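Proving baskets vs any old bowl?

flindley_baker
Posted Monday, 7:42 am
Morning all! Four months into sourdough and completely hooked. My question is about the final prove. Everyone seems to own a cane basket and I've just been using what's in the cupboard with a floured tea towel in it. 500 g of strong white, 300 g of water, starter, salt, overnight in the fridge. It tastes gorgeous but spreads a bit when I turn it out. Would a basket fix that?

NoemiW
Welcome, you've picked the best hobby going! I proved in a bowl for two years and won a ribbon at our village show with one of those loaves, so please don't rush out and spend money. Rice flour on the cloth, loads of it, rubbed right into the weave. Wheat flour just soaks in and glues itself to the dough. 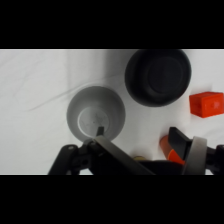
The other thing is size. If the bowl is too wide the dough relaxes outwards before it ever sees the oven. Go for one it fills to two thirds when it goes in, and you'll get a much taller loaf, I promise.

Fitz_Marcus
Going to disagree with Noemi (sorry!). Cane lets the skin of the dough dry out a touch and that skin is what holds it up. Cloth in a china bowl stays clammy. I bought a basket years ago and the change was there from the first bake.

NoemiW
Fitz, you also changed your flour that same week, you told us so at the time!

Fitz_Marcus
I did, and I stand by the basket :)

natnael_t
Shaping, shaping, shaping. I'd bet my oven gloves it isn't the bowl. Do a loose round, leave it 16 minutes on the worktop, then shape again properly tight and see what it does.

flindley_baker
Ooh, I've only ever shaped once. Is that bad?

natnael_t
Not bad, but the second go makes such a difference. Drag it towards you on a bare bit of worktop, no flour, until the top feels like a drum.

Sunja
Also try baking it straight from the fridge. Cold dough holds its shape and it's so much easier to slash!

flindley_baker
Right, rice flour bought, smaller bowl found, two loaves going in tonight, one shaped once and one shaped twice. Will report back!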